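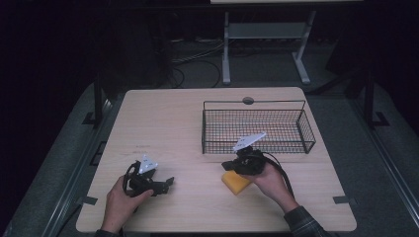

Foto: Kyriaki Balaskas / taller Garkano

Foro Gavgate > Robótica de andar por casa > Aprendizaje por demostración
Tema: ¿Pinzas en mano o mando a distancia para enseñar tareas a dos brazos?
febrero de 2026

kyriaki_b
Hola a todos, y perdonad de antemano el ladrillo, que ya me conocéis. Llevamos una temporada en Garkano enseñándole a Irka (nuestro robot de dos brazos, para quien no haya seguido el otro hilo) a recoger una mesa, y hemos empezado por lo más tonto: coger la esponja amarilla y dejarla dentro de la cesta de rejilla. Con una mano se coge, con la otra se sujeta la cesta para que no se vaya de paseo, y ya está. Una cosa que mi sobrina hace sin mirar.

Hasta el verano lo hacíamos todo con mando a distancia, moviendo los brazos de verdad desde una silla, y lo pasábamos regular. En agosto nos pasamos a las pinzas en mano, una en cada puño, con su plaquita blanca de puntos negros encima para saber dónde está cada una en todo momento. ¡Y qué diferencia! Una se pone delante de la mesa y hace la tarea casi como la haría en su cocina. Llevamos 244 demostraciones guardadas y me siguen quedando ganas de hacer más, cosa que con el mando no me pasó nunca.

Lo que no me termina de convencer es el resultado. Irka va muy decidida hacia la esponja, baja bien, y luego cierra un pelín a destiempo. Coge una esquina, o la empuja. Mi duda es si el problema está en las demostraciones o si estamos perdiendo por el camino algo que con el mando sí teníamos. ¿Cómo lo hacéis vosotros?

tornillo_flojo
¡Qué alegría leerte, Kyriaki! Yo soy del bando del mando y de ahí no me muevo, ya lo sabes. Cuando manejas el brazo de verdad, todo lo que grabas es algo que el brazo puede hacer. Con la pinza en la mano te sale sin querer un giro de muñeca precioso que luego el robot no puede repetir ni soñando, y ahí tienes demostraciones estupendas para una persona y malas para Irka. ¿Habéis comprobado cuántas de esas 244 se salen del alcance de los brazos?

kyriaki_b
Pues mira, las pasamos por el filtro y sólo tuvimos que tirar 9. Casi todas mías, que soy de codos alegres. Así que por ahí creo que no va la cosa, aunque te doy la razón en que hay que mirarlo.

mararuiz
Me meto sin que nadie me llame. En Casado usamos las dos cosas y no me parece que haya que elegir bando. Con las pinzas grabamos el grueso, y con el mando hacemos un puñadito de correcciones: dejas que el robot lo intente solo y, cuando lo ves torcerse, tomas tú el control y lo llevas a buen sitio. Esas correcciones valen muchísimo, para mi gusto más que otras tantas demostraciones limpias, y te lo digo habiendo defendido lo contrario en este mismo foro (que alguien busque el hilo si quiere reírse un rato).

Sobre lo de cerrar a destiempo, yo miraría primero el retraso entre la imagen de la cámara de la pinza y la lectura de apertura. Nosotros teníamos un desfase de 2 fotogramas y durante semanas estuvimos echándole la culpa a la gente que grababa.

tornillo_flojo
Las correcciones sí, eso te lo compro entero. Pero fíjate en que me estás dando la razón: al final acabas en el mando.

mararuiz
Acabo en el mando un ratito, con café, y después de haber grabado lo gordo en una mañana. No es lo mismo, hombre :)

luzdetaller
Una pregunta de novata, y gracias por la paciencia que tenéis siempre. ¿Los cables no os estorban? Veo el que va por el antebrazo derecho y el que cae de la pinza izquierda hacia la esquina de la mesa y me entra una angustia enorme. Yo he probado algo parecido en casa y acabo tirando del cable a media tarea.

kyriaki_b
Ninguna molestia, mujer, todos hemos estado ahí. Sí que se notan, sobre todo el gordo de la derecha. Lo que me funciona es dejarlo correr por el brazo y hacer un par de movimientos amplios antes de empezar, para saber hasta dónde llego sin tirón. Si noto el tirón mientras grabo, paro y borro esa toma, que no cuesta nada repetirla y luego el robot se aprende unas manías rarísimas.

Os dejo con Chibuzor, que es quien cuida de las pinzas y lleva toda la mañana con una teoría.
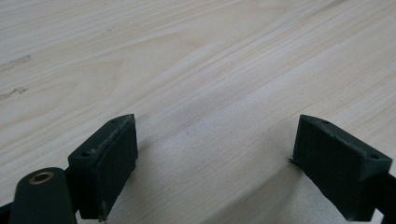 Por Chibuzor Okeke, mantenimiento de pinzas, Garkano

Buenas. Kyriaki es muy generosa llamándolo teoría, pero os la cuento. Creo que nos hemos fijado tanto en los brazos que hemos descuidado los dedos. Mirad el borde superior de los dos: está rozado, con motitas claras de desgaste, y del dedo derecho asoma una hebrita hacia el hueco, como un hilo suelto de filamento. En el izquierdo hay también una especie de rebaba por abajo. Son pequeñeces, lo sé. Lo que me preocupa es que los dedos montados en Irka son un juego nuevo, sin estrenar apenas, y no agarran igual que éstos. Una persona nota que la esponja se le escurre y aprieta un poco más sin enterarse. Ese poquito más queda grabado como si fuera parte de la tarea.

Mi propuesta es poner dedos iguales en las pinzas de mano y en el robot, repasar las rebabas con una lima fina antes de cada tanda y grabar unas cuantas demostraciones nuevas para comparar. Y ya puestos, limpiar la mesa, que junto al borde izquierdo de esa toma hay un par de marcas oscuras en la madera y con una superficie tan clara no me extrañaría que el modelo se agarrase a ellas para orientarse. Esto último lo digo con la boca pequeña.

tornillo_flojo
Lo de los dedos me parece muy sensato, y oye, me fastidia un poco no haberlo pensado yo. Lo de las marcas no lo veo. Por ese camino te pones a perseguir vetas de la madera, que ahí hay veta para aburrirse, y no acabas nunca. Yo las dejaría: un poco de suciedad en los datos hace al robot más sufrido.

mararuiz
Pues yo limpiaría. O mejor todavía -- grabaría con la mesa girada la mitad de las veces, y así da igual si hay marcas o no. Lo que sí os pido es que no cambiéis todo a la vez, que luego no hay quien sepa qué lo arregló. Primero el desfase, que es mirar un fichero, y luego los dedos.

kyriaki_b
Acabo de hablarlo con Chibuzor y vamos a seguir el orden de Mara. El desfase lo miro yo esta tarde. Para los dedos hay que imprimir un juego y eso nos lleva unos 2 días con la cola que tenemos. La mesa la dejamos como está de momento (punto para el tornillo, no te acostumbres). Y haremos una tanda corta de correcciones con el mando, que tengo el mío guardado en un cajón y me va a tocar reconciliarme con él.

luzdetaller
¿Contaréis cómo sale? Yo voy a probar esta noche lo de los movimientos amplios antes de grabar. Muchas gracias a todos, de verdad, da gusto preguntar aquí.

kyriaki_b
Claro que sí, lo pongo en este mismo hilo en cuanto tengamos los dedos montados. Y tú cuéntanos lo del cable. ¡Un abrazo!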